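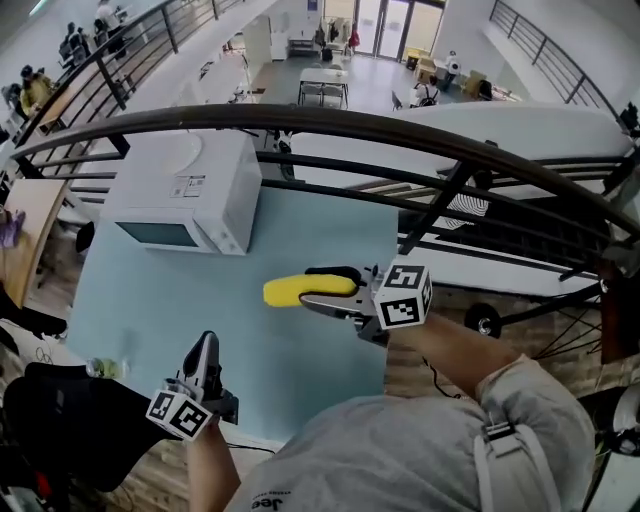 4. Placing and Freshening the Vuvar Microwave

We use cookies to remember your language and region. Accept / Manage settings

Please read this section before the first use, and again when you move the oven to another table. It is written for the model with turning knobs. If you have the Vuvar 309 with the touch panel, please go to section 6.

4.1 Placing the oven

1. Choose a flat, firm table that does not shake when you lean on it.
2. Clear the table top. Bottles, cables and small things must not stay under the oven feet.
3. Lift the oven with two hands from the bottom. Do not lift it by the door.
4. Turn the oven so that the door can open fully and you can reach all the knobs.
5. Keep a free space of 18 cm at the back and leave the top uncovered.
6. Put the plug in the wall socket. Do not use an extension cord.

Note: The label on the oven must stay in its place. The service staff will ask you for the numbers on it. 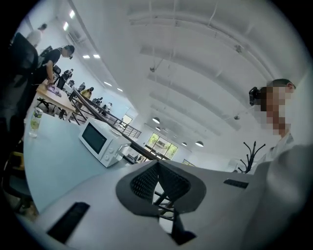
Microwave on a long table. The knobs are in a column on the right side panel.

Caution: Keep jars and glasses with drinks away from the oven. When the door swings open it can push them over, and liquid can enter the vents.

4.2 Freshening the inside with lemon

Do this when the inside has a smell of food or when the grease has a yellow colour. In an office kitchen, once a week is good.

1. Choose a fresh lemon with firm skin. Wash it under warm water.
2. Cut the lemon in half and press the juice into a microwave-safe bowl. Put the two halves in also.
3. Add 500 mL of water. Put a wooden spoon in the bowl, so the water does not boil over suddenly.
4. Set the power knob to high and the timer knob to 3 minutes.
5. When the bell rings, leave the door closed for 5 minutes more. The steam needs this time.
6. Take out the bowl with oven gloves.
7. Wipe the walls, the ceiling and the inside of the door with a soft cloth. Wash the glass plate in the sink.
8. Leave the door open until the inside is dry.

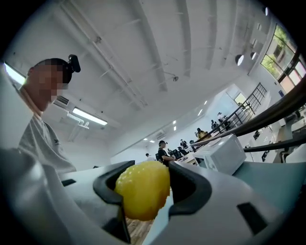
Yellow and lemon-like, with a bumpy, shiny surface.

Caution: Never put a whole lemon in the oven. It can burst from the heat.

Note: Bottled lemon juice can be used also, two spoons for one bowl. Do not use vinegar and lemon together. Do not use steel wool or cleaning powder, they will scratch the paint.

If the smell remains, repeat steps 1 to 8 with a new lemon. For a new glass plate, order part 172 from Gerkotetti.

Text: Marites Pangilinan. Checked by Zerrin Gezer.

Last updated: January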